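Student club to enter folding contest with clothes-handling arm

14 October 2020 - The Kasent robotics club has entered its clothes-folding project, Ostis, in the Verhoeven student contest.

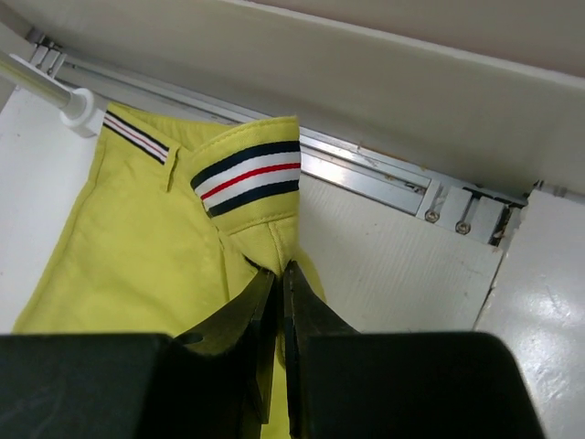

Picking up one layer of cloth without the next is still the hardest bit, according to Eirlys Nicholas, who would rather the team got that right than went faster.

The club has 19 members and began work in August. Entries are marked out of 100 - speed counts for less than neatness.

Contact: Siebe Verstraete, Kasent robotics club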